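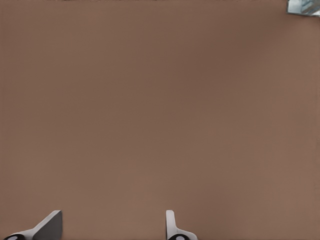 Wrist view, simulated cell, gripper open.

Ticket: left arm gripper stops short of commanded width
Project: Turnness
Opened by: Nuria Derese

In the simulator the close command returns success after 2 s, but the log shows the grip force at zero in 15 of 70 runs. The arm then carries on to the tray move with no fault raised. Right arm not affected.

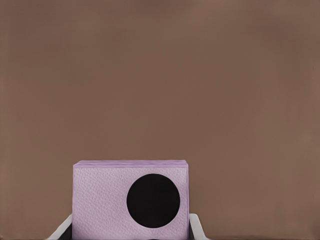 Page last changed: August, 09:00

Lilac block with the black circle, between the fingers. Width alone does not prove a grip – the Tirnov driver reports "closed" on timeout as well as on contact. Timeout was set to 900 ms in the Masri config and is overridden at start-up.

Workaround: hold the arm above the table and read the force value before moving across to the turquoise tray.

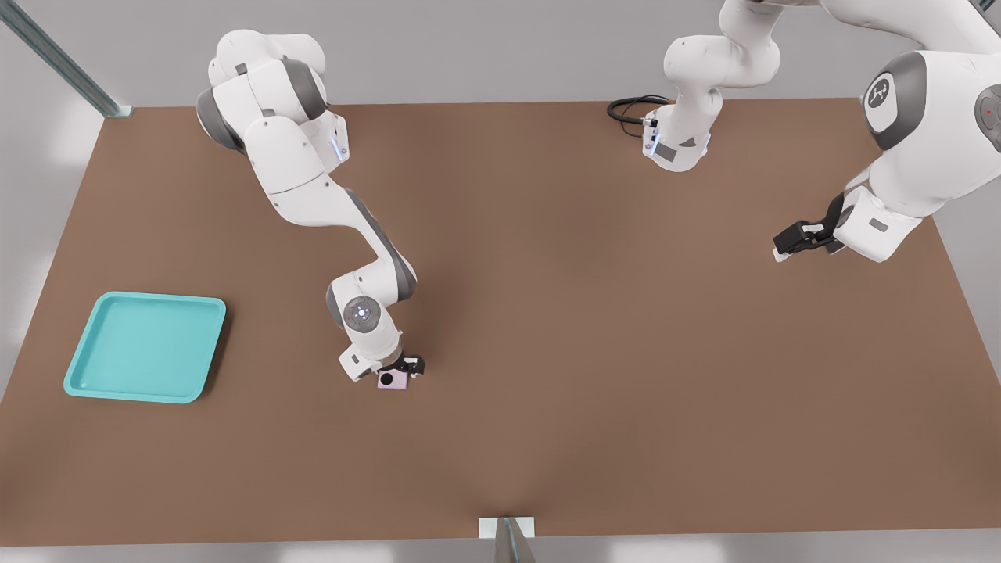

Still open
Driver to return separate codes for timeout and contact. Do not copy this config to Zotstead until then.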